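Simulated kitchens help robot arm learn when to slow down

A method that teaches a robot arm to judge its own uncertainty has cut failed attempts at a set of kitchen tasks, according to results released by the Zerouali laboratory in Sterville in January.

The method, called Pandetance, was developed by Fadwa Ait Ali and Anselmo Robles. It works alongside a control program that has already been trained from demonstrations. At each step it compares several possible next movements proposed by that program. If the proposals agree, the arm carries on at normal speed. If they spread apart, the arm slows down, takes a fresh look and plans a shorter movement.

All of the work so far has been done in simulation, using a kitchen package called Flatatell that the laboratory maintains for its own projects. The package lets the researchers change the cabinet finish, the worktop, the wall tiles and the position of appliances while keeping the task the same.
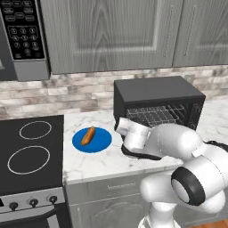

Seven tasks, 300 attempts each

The researchers chose seven tasks that involve reaching into or around kitchen appliances. They include moving food between a plate and a toaster oven, closing a drawer by its bar handle, turning a cooker knob and placing a mug under a coffee machine. Each task was attempted 300 times with the original control program and 300 times with Pandetance switched on. Both versions faced the same starting layouts.

Across the seven tasks, the share of attempts that ended in failure fell by 40 per cent. An attempt was counted as a failure if the arm dropped the object, pushed an appliance out of place or did not finish within 90 seconds of simulated time.

The gain was not even. Drawer closing hardly changed, as the original program was already reliable at it. The largest improvement came in the toaster oven tasks, where the gripper has to go in above a lowered door and stay clear of the rack.

"The oven is where small errors cost you the most," said Ait Ali, who led the work. "On an open worktop you can be a bit off with your height and still get away with it. Inside the oven you catch the rack, the rack moves, and from then on the program is looking at something it never saw in training."

She said the team had first tried slowing the arm near every appliance. That reduced collisions but made the attempts so long that many ran past the time limit. Letting the program decide from the spread of its own proposals gave most of the benefit and kept the fast parts of the movement fast.

What the arm pays attention to

Robles, who wrote most of the software, said the spread between proposals was usually small while the arm was travelling over the worktop. It rose as the gripper came close to an edge, such as the lip of a rack or the rim of a plate, and again at the moment of letting go.

The team recorded the spread throughout each attempt and compared it with the outcome. In failed attempts by the original program, the spread often rose well before anything visibly went wrong.
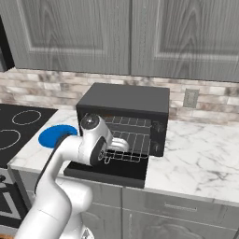 "You can see the trouble coming in the numbers while the arm still looks fine," Robles said. "The original program has that information as well, in a sense, but it has no way to act on it. It picks one movement and goes."

Pandetance does not need new demonstrations, and the original control program is not retrained. The extra calculation is done between movements, and the researchers say it adds little to the running time on an ordinary desktop graphics card. Only one setting has to be chosen by hand, which is the level of disagreement at which the arm begins to slow. The same value was used for every task in the study.

The team also tested the method in kitchens with finishes that had not appeared in training, such as dark worktops and plain painted walls. Failures went up for both versions. Pandetance kept its lead, though by a smaller margin, and it slowed down far more often. Some attempts timed out with the arm still making short, careful movements in front of an appliance.

Ait Ali described this as the main weakness of the present version. "It gets cautious and it stays cautious," she said. "A person would hesitate once, have a look and then get on with it. Ours can hesitate forty times in a row without learning anything from it."

A second weakness is that the method cannot help when all the proposals agree on the wrong movement. This happened most often in the coffee machine task. The program would place the mug slightly too far forward and the spread stayed low throughout, so the arm never slowed. The researchers looked at these attempts one by one and found that many of the demonstrations used for training had the mug in much the same spot, with the machine set further out from the wall.

Plans for a physical arm

The group intends to repeat three of the seven tasks on a physical arm. The toaster oven will be the first. Robles said he expected the numbers to be worse, as a real wire rack bends and catches in ways the simulated one does not, and real lighting changes through the day.

The slowing level may also have to be set again. In simulation the position of each joint is known exactly, while a real arm has some play in it, and that could raise the spread even when nothing is wrong.

Work has begun on a version that keeps a short memory of recent pauses, so that the arm tries a different approach after stopping several times in the same place. Early runs have been made on the plate and oven layouts only, and no results have been released.

The test layouts and the recorded spread values for all seven tasks can be requested from the Zerouali laboratory. The Pandetance code will follow once the team has finished tidying the parts that depend on Flatatell - Robles said other groups should be able to connect it to their own simulators with a small amount of work. Recordings of the failed coffee machine attempts are included with the layouts.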